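Fact-Checker (part time, remote), Drendo

Drendo tracks false and misleading claims on local news sites and in the Facebook groups where they go to retire. We're hiring one fact-checker to help us keep up before the fall, when everybody's uncle becomes an expert on voting machines.

You'll read a lot of bad websites. You'll trace each claim back to its first appearance, call the county office, wait on hold, and write up what you found in 500 words or fewer. Our archive holds 3000 claims, and 254 of them are the same one about dead voters. 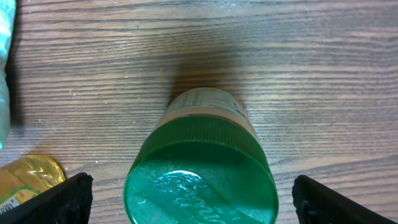

Green lid, wooden table.

You should have reporting or research experience, a phone voice that survives being yelled at, and some patience with spreadsheets. Spanish is a plus – so is knowing what a canvass is.

Send a resume and one claim you've checked yourself to the Drendo hiring desk. Please don't send us your theory. We have it already.

Posted 27/01/2024. Open until filled.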